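Bredus Demonstration Program: Frequently Asked Questions

Who may record demonstrations?
Any participant who has completed the Bellis course — three short lessons.

How many are required?
Each participant submits 20 per task.

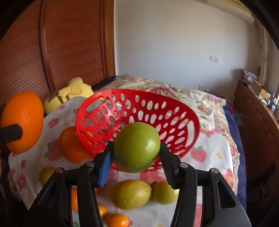
How should objects be grasped?
Bredus accepts a demonstration only when the grasp is steady. Both finger pads should press against the sides of the object, as with the green apple at the red basket, and remain closed until release. Other fruit may stay on the cloth.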